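Exercise 3: Positioning the Hand-Held Gripper

Students in the Berkeck robotics course complete this exercise in teams of 2. Cover the table with a sheet of pale paper and keep the center clear. Open the fingers fully before approaching the work surface.

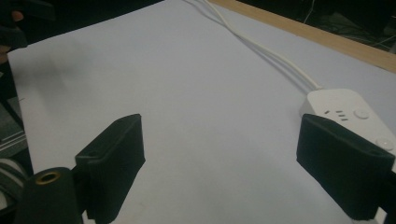

Lower the gripper slowly toward the paper — do not press down. Hold the position while your partner checks the finger spacing, then exchange roles. Each student makes 68 approaches. Submit completed logs to Thijs Van Acker by the end of April.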